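Arranging artificial flowers in narrow vases

Flurina Marti
2023-01-04

Our reception desk requires two small arrangements of artificial flowers, one purple and one white and pale pink, with yellow tulips. In what order should the stems be placed?

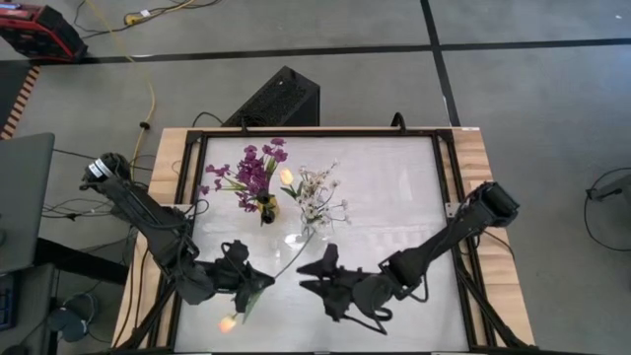
Purple, white and pale pink flowers, with yellow tulips.

Chunhua Jiang
Begin with the fullest bunch and turn it until it stands upright. Tulips are added last – their leaves catch on finer stems.

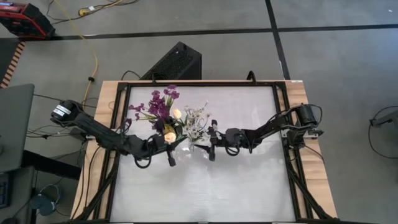
Sprigs that lean outward may be bent back gently by hand.

Elov
Use a heavier vase.
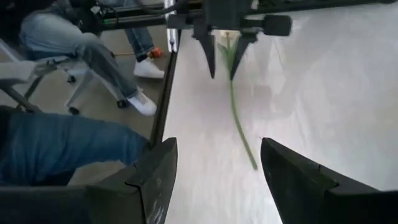
May a stem be shortened?
Wire cutters are suitable; remove a little at a time.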